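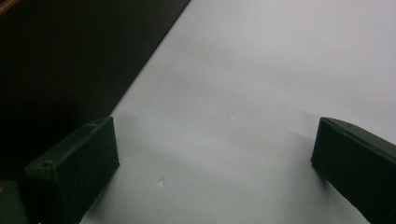
Work Surfaces and Table Covers: Frequently Asked Questions

Do I need a special cover for a white table?

Probably not. Most of the people who write to us at Berevden already own a table that works fine, and a cover mainly makes sense if you cut, glue or paint on it several times a week. If you fold laundry and pay bills there, save your money.

Paper or a proper top?

Paper is cheap and you can throw it out. It also wrinkles, tears at the corners and slides when you lean on it. A hard top stays put but shows every scratch sooner or later, whatever the label says. We sell both and we're not convinced either one deserves the fuss. Try paper first.

What is the difference between the Prurnier roll and the Hattori sheet?

The Prurnier is a paper roll, 450 mm wide. The Hattori is a stiff sheet, 500 mm on the short side, and it costs more. We have used both in our own packing room and the work came out the same. The Hattori lies flatter on day one.

The box says 500 mm but I measured 498. Is mine defective?

No, that's the trimming. We've asked for the box to be corrected and so far it hasn't been. If two millimeters matter for your table, measure the sheet before you peel the backing, as we can't take it back after that.

Is "stain-proof" true?

We don't use the word. Coffee wipes off if you get to it soon. Permanent marker, turmeric and hair dye don't, and we have yet to see a white surface where they do. Brusomow prints "stain-proof" on its sleeve – ask them what they tested it with.

Why does my white surface look gray or a little blue?

Usually the light. A plain white surface picks up the color of whatever bulb or window is near it, and one side can look brighter than the other. Look at it by a window at noon before you send it back. If it still looks gray next to a clean sheet of printer paper, write to us.

Can I use bleach?

On the hard sheet, well diluted and not often. On paper, obviously not. Dish soap and a damp cloth do most of what the specialty sprays claim to do, and we stopped stocking the sprays in October.

How do I get it to lie flat?

Roll it the opposite way and leave it overnight with books on the corners. Some people recommend a hair dryer. We tried that and ended up with a wave down the middle that never came out.

Will it protect the table from hot pans?

No. Use a trivet. Anyone who tells you a thin cover will handle a pan straight off the stove should put it in writing.

How many sheets are in the bulk pack?

192. That is a lot of paper for one household – the single roll is enough for most people.

Can I return it?

Unopened, yes. Opened, only if it arrived damaged. Keep the tube or the box until you're sure.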